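Stultar Community Grants
Progress report, second period
Project: Evening Suppers at Jasside Hall
Prepared by Afiq Lumbantobing, 4 August 2023

Dear all,

Thank you again for your patience while I gathered everything for this report. I know it was promised a little earlier, but the summer has been a full one and I wanted to give you the whole story in one go.

When we wrote to you in March, the suppers were still finding their feet. We had a kitchen we could use, a very willing cook, and a good many neighbors who told us they'd come "one of these days." Well, they came! We have now held 16 suppers and served 189 meals, and there are 60 households on the mailing list, several of them from the Policarpio apartments across the creek, where we had hardly reached anyone before.

The menu has settled into soup, bread and one hot dish, with fruit afterward. We tried a curry night, which used up far too much of the rice (my fault, I ordered for the wrong week), and we will try it again in the fall with a better shopping list.

Transportation is still the hardest part. Two of our regular drivers have moved away, and some of the older guests don't like walking home after dark. Stiltero Vans has offered us a reduced rate for the return trip, and I would like to move $189 from the printing line to cover it, if you are comfortable with that. The printing came in well under budget.

Guests asked for softer lighting and a table that felt more like home, so a small part of the supplies money has gone toward secondhand glassware and candle holders. It's a modest expense, but people do seem to stay longer over their coffee.
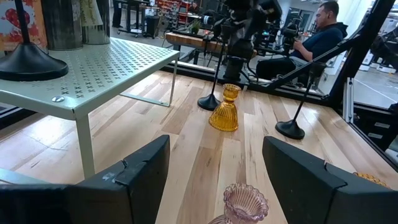 Pink glass candle holder with a fluted body and wavy rim.

For the next period we plan to keep the same schedule, add a children's table, and find at least 2 new drivers. The receipts are in the attached folder, and I am always glad to talk any of it through by phone.

With warm thanks,
Afiq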